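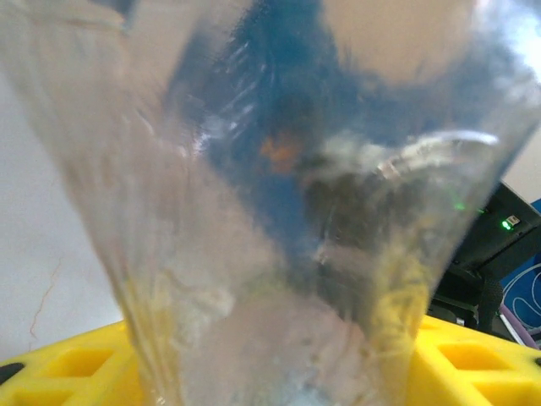

Faults in which the gripper closes before it has reached the object are classed at Prikon as early-close faults. They are most common with transparent items, and with plastic cups in particular. When the wrist camera is very near a clear cup that is scuffed and crinkled, streaks and soft reflections run down the walls, and whatever lies behind the cup shows through as blurred patches of color. The detector may then place an edge where there is only glare. This page sets out the procedure for confirming the fault, correcting it, and returning the cell to service. It applies to all cells running the Korkov grasp module.

Before you begin

Stop the arm with the cell stop button and wait until the controller reports a hold state. Do not reach into the work area while the arm is merely paused. If a cup is held between the fingers, release it from the pendant at the lowest speed setting. A cup that has split must be discarded, and the work surface checked for fragments.

Step 1. Save the log

Open the Allden console, select the affected run, and export the log before restarting anything. A restart clears the last wrist images. Write down the fault code. Early-close faults appear as code 1465. Any other code should be handled under the general fault procedure.

Step 2. Compare the images with the close command

Find the moment at which the close command was sent and step back through the wrist images that precede it. Look for a bright reflection lying across the cup where the software has marked the rim. If the mark follows the reflection, the fault is confirmed. If the mark follows the true rim, the cause is more likely to be mechanical, and the finger travel should be tested first.

Step 3. Correct the settings

Set the approach delay to 300 milliseconds. If the fault returns, raise it to 500 milliseconds. Higher values are not approved. Turn on the glare mask in the same menu and save the profile under a new name, so that the earlier profile can be restored.

Where strong light reaches the cell from one side, fit a shade before making further changes to the software.

Step 4. Test

Run four grasps at reduced speed with the same type of cup. Remain outside the marked area and keep one hand on the stop button. All four must finish without a fault code. If one fails, return to Step 2 with the new log.

Reporting

Send the log and the profile name to Nusrat Durrani. Cells that fail the test twice are to be locked out and referred to Krum Nikolovski, who alone may release them.

Last revised Aug 30, 2026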